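Zamlow starts side-by-side trial of hand-held grippers on everyday kitchen and laundry jobs

FOR IMMEDIATE RELEASE
4/15/26

Zamlow today opened the first round of its gripper comparison program, with two fingertip designs going head to head on ordinary household work. Partners are Pomosska, which makes the curved tips, and Duda, which is handling tracking and cameras. Results due in October.

The short version: same operators, same tasks, different ends on the grippers. Each task gets 100 runs per fingertip design. Five tasks in the first round, including opening and loading a microwave, folding cloth and picking up small parts. Every run is logged, including the ones that go wrong. Drops count. So do bumps, regrasps and anything the operator has to put down and start over.

"We kept hearing that one tip was better than the other and no one could show us on what," said a spokesperson for Zamlow. "Better at a door handle? Better at a tea towel? Those are different questions. We'd like to have a number for each."

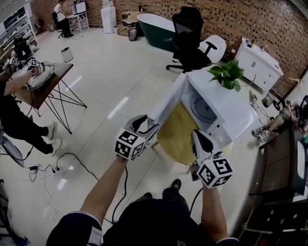

Mixed pairs are part of the trial from day one. An operator can carry one design in the left hand and another in the right, and the program will look at which hand ends up doing what. The microwave task is where the team expects the biggest spread in scores. With a pair of curved black fingertips on the left and a white jaw with a black fingertip on the right, the two hands come at the oven quite differently, and the open door takes up a lot of the room in front of it. Marker cubes sit on both grippers for tracking. Cable routing is being scored too, on a simple 5-point scale filled in by the operator after each session. Early feedback on cables was blunt and has been passed on to Duda.

Cloth folding runs on its own table in the same room, so sessions can go on in parallel. Scoring there is on time and on how square the finished fold is, measured at the corners.

Clakton will host the data and run the independant check of the scoring. It has no hardware in the trial. Scorers at Clakton get the logs without being told which fingertip was used, where thats possible. For video it mostly isn't, and the report will say so.

What's not covered in this round: wet items, glass, anything hot. Powered arms also wait. The plan is to move the top-scoring tips onto a robot arm in round 2, using the same tasks and the same score sheets.

Manufacturers who want a fingertip design considered for the second round can send drawings and one sample pair to Zamlow. No entry fee. Samples are returned after testing, worn or otherwise.

Media contact: Zamlow press desk. Score sheets and task list available on request.

ENDS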